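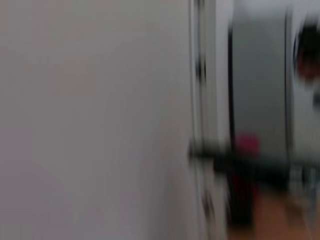 # Kulthorpe Back Room: Notes and Card

Search this repo Go

Last updated 2nd November

Hi, and welcome to my files for the back room! Kulthorpe is what I call the whole house folder, and this is the part of it that deals with painting, shelving and generally making the back room usable again. I keep it all in a repo out of habit (my grocery list has version history too) and a couple of friends asked to borrow the layout, so I've cleaned it up enough for other people to read.

## What's in the folder

- `walls/` has the paint notes, wall by wall
- `trim/` is door frames, edges and anything white
- `storage/` covers cabinets, rails and the shelf plan
- `pakora/` is the shopping list. It's named after what I was eating when I started it, and I'm not renaming it now
- `old/` is best left alone

There are 170 entries altogether, mostly one-liners. Some are just a width and a swear word.

## Walls and white edges

I love pale gray next to white. It's the whole reason I got going on this room, and I'd happily look at that combination in every doorway I ever walk through. The catch is that pale gray changes its mind all day long. The same color can lean a little pink in one spot and look cool and bluish a few feet over, so please test it on a big piece of card and carry the card around before you buy the good stuff. I ended up on a shade from Lauritsen after 2 sample pots, and it's holding up nicely.

White edges go last. I tried doing them first and spent an entire evening fixing drips — never again. Tape, paint, pull the tape while it's still a bit tacky, then go eat something.

## Storage

The shelf system I settled on is Braltavell, the plain version with no lip. I wanted something I could take down again without ruining the wall, and the brackets come off with an ordinary screwdriver. The uprights want to be 30 inches apart if you're putting books on them. Mine were wider for a while and the middle sagged like an old mattress!

Dark rails against light walls get a big yes from me. They do show dust, so keep a cloth handy.

## How to read an entry

Each line goes: place, thing, size, what I did, what I'd change. Like so:

 north wall | shelf | 30 in | hung it level | go one hole lower

Sizes are in inches. If the last part is blank, I was either happy or tired.

## Known gaps

- No ceiling notes. I haven't made up my mind about the ceiling
- Prices are missing from most of `pakora/`
- A few entries in `trim/` say "the other door" and I can't tell which one I meant
- The shelf plan still shows the old radiator

## Using it

Copy whatever you like, change the names, toss the rest. If you spot a bad measurement, open an issue and tell me which line it's on. I get to them on rainy evenings, mostly, and the `trim/` folder is next on my list.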